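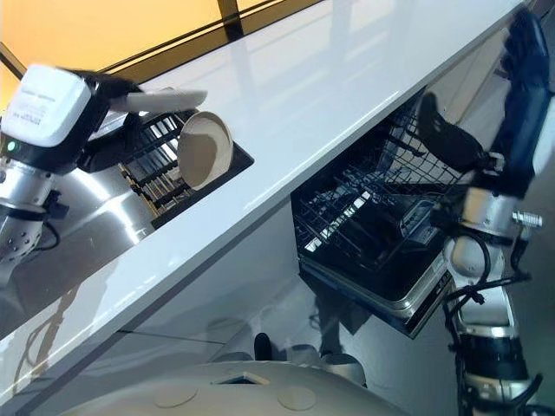
The planner stalls on the rack side of the sink, and it took me a good while to see that it was not stalling at random, so please forgive the length of this ticket. I am running the unloading and loading stack on our kitchen unit at Flerkevport, Horanero planner with the Schnyder perception node in front of it, both on the builds we pulled in January. The symptom is that the left arm closes on an item, the grasp check comes back healthy, and then the planner reports "no valid retreat" and sits there until the watchdog trips. With the bowl upright in the rack, close to the right-hand end, and the gripper beside it, I get this nearly every time. The dishwasher is open on the other side with its rack pulled out, and the right hand is over there as well, so my first thought was arm-to-arm collision. I spent a whole morning on that theory and I am sorry to say it was a morning wasted.

What I tried first, so that you don't have to suggest it:

Restarted the planner node on its own, then the whole stack. No change.
Parked the right arm at home and ran the left arm alone. Same message, same place.
Raised the planning timeout from 200 ms to 428 ms. It fails more slowly, which I suppose is a kind of progress.
Re-ran the hand-eye calibration on the head camera. The residual was fine before and was fine after.
Swapped the item model from "bowl, shallow" to the generic disc. Same again.

After that I did what I ought to have done at the beginning and dumped the collision scene at the moment of failure. There is a blob of occupied voxels hovering over the steel part of the sink, 779 of them in the dump I have attached, and it sits squarely in the path the wrist wants to take on its way out. There is nothing there in the real kitchen. If I clear those voxels by hand in the viewer and ask for the retreat again, I get a plan straight away - a rather nice one, too.

My guess is that the depth filter is taking reflections in the polished steel for solid surfaces. The counter is shiny as well, but it has a plane fitted to it and anything odd near the plane is thrown out. The basin has no such protection, being a hollow, and whatever comes back from it goes straight into the map. I could well be wrong about this, and I would be glad to be put right by somebody who knows the filter better than I do.
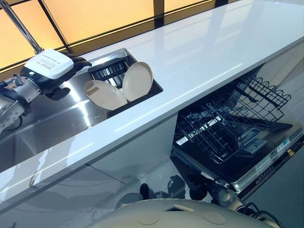

Attachment 2: left gripper over the sink edge, two plates upright in the rack, dishwasher rack pulled forward.

I mention the plates because they muddle things a little. They overlap slightly from where the head camera sits, and perception sometimes merges them into one object with a very generous bounding box. I thought for a time that this was the same fault. I now think it is a separate one, and I will open another ticket for it if you would like them kept apart. The phantom voxels appear in the dumps whether the plates are merged or not.

Reply from Seraina Pichler, 2023-08-28

Thank you for such a thorough write-up, and especially for the dump, which saved me asking for it. I loaded it here and I agree with you about the reflections. The blob moves when the wrist moves, and a real object wouldn't do that. Could you please try two things for me, in this order?

First, in the perception config, set cavity_fill to "mesh" and point it at the sink model from the Vuvholm kitchen set. It won't match your basin exactly, so leave the margin at 21 mm for the moment - we can tighten it later on. Second, turn off voxel persistence for the sink region only. Please leave it on everywhere else, or the open dishwasher door will start dropping out of the map whenever an arm hides it, and you'll have a much worse afternoon than the one you've had.

And yes please, a separate ticket for the merged plates. That one belongs to segmentation and they will want their own logs.

Follow-up from reporter

Both changes are in. The retreat plans now come back inside the original timeout, so I have put that back to where it was. I had one further stall, with the rack pushed hard against the end wall of the sink, and I think the margin is simply too fat for that corner. I'll bring it down a little at a time and post the numbers here. The plates ticket is open and linked to this one.

Status: waiting on reporter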